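How to Fold a T-Shirt (and Which Tricks to Ignore)

Posted 2018-04-06 in Laundry

There are more T-shirt folding methods on the internet than there are T-shirts in my house, and I have now tried most of them. The two-second pinch fold. The cardboard template. The rolling thing backpackers swear by. The one where the shirt stands up in the drawer like a file folder and is supposed to change your life. My life is the same. My drawer is slightly better, and what got it there was the boring fold my mother would have recognized.

So that's what this page covers. If you came for the pinch fold, I'll get to it, but I'm not going to be nice.

What you need

A flat surface bigger than the shirt. A table is best. A bed is what everyone uses, and a bed is soft, so the fabric sinks and every crease you press in comes right back out. The floor works if your knees do.

You don't need a folding board. I bought the Plurgate one last September and it does make every shirt the same width, I'll give it that. It also takes up more closet space than the shirts it was supposed to shrink, and it's useless for anything bigger than a men's large. I went back to folding by eye within a month.

You don't need spray, either. The Skitetti "fold-set" mist smells nice. I folded a stack with it and a stack without, put both in the same drawer, and when I took them out I couldn't tell which was which.

Before you fold

Make sure the shirt is dry all the way through, especially the collar and the underarm seams. Those hold water longest, and a damp collar in a closed drawer will smell like a damp collar in a closed drawer.

Then spread the shirt out properly. Most guides skip straight past this with a photo of a shirt that's already perfectly smooth, as if laundry came out of the basket that way. Mine comes out in a ball. Drop it on the table, find the two shoulder seams, and lift it by those. If you start with the hem you'll have it inside out or sideways half the time, and you'll be turning it over like a map.

If you can't find the shoulders, pick at the top layer of the heap and lift a little until something you recognize shows up. A sleeve will lead you to a shoulder. A plain shirt with no print is the hardest because the front and back look alike in a bunch. Bright colors help a bit, since the shadows in the creases show you where one layer ends and the next starts.

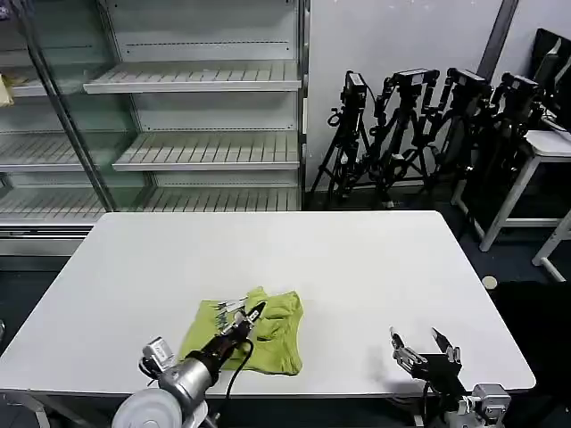 The fold

1. Lay the shirt face down with the collar away from you. Smooth it from the middle out to the sides with flat hands. Don't pull on the hem. Pulling stretches cheap cotton and you end up with a wavy bottom edge.

2. Fold one side in toward the middle, so the crease runs from halfway along the shoulder straight down to the hem. Fold the sleeve back on itself so it lies inside that edge.

3. Do the other side the same way. You should have a long rectangle with the collar at the top. If it's wider at the bottom than the top, open the second side and do it over. It takes a moment and it will bug you later if you don't.

4. Bring the hem up to just under the collar. For a shelf, you can stop here.

5. For a drawer, fold it in half once more. Turn it over and press down with your palm.

That's the whole thing.

About the pinch fold

Yes, it works. You pinch at two points, cross your hands, give it a shake, and there's a folded shirt. The video I learned it from had 800 comments, mostly from people saying they'd never fold any other way again. I'd like to check in with them.

What the videos leave out is that the shirt has to be laid flat first, and that's most of the work. You save a second or two at the end, and the second sleeve usually hangs out somewhere. Fun to show a kid. I wouldn't do a week's laundry with it.

About rolling

Good for a suitcase, and I do it for trips. In a drawer, the rolls loosen as soon as you take one out. The people at Ibarra will sell you a set of drawer dividers to fix this. You could also fold the shirts.

Standing them up in the drawer

I came around on this one, a little. You do see everything at once, and you stop wearing the same three off the top. It needs a full drawer, though. With gaps, they slump. Thin shirts slump anyway, and the Gulstead undershirts I buy in multipacks won't stand up for anything. I keep those in a flat pile and don't feel bad about it.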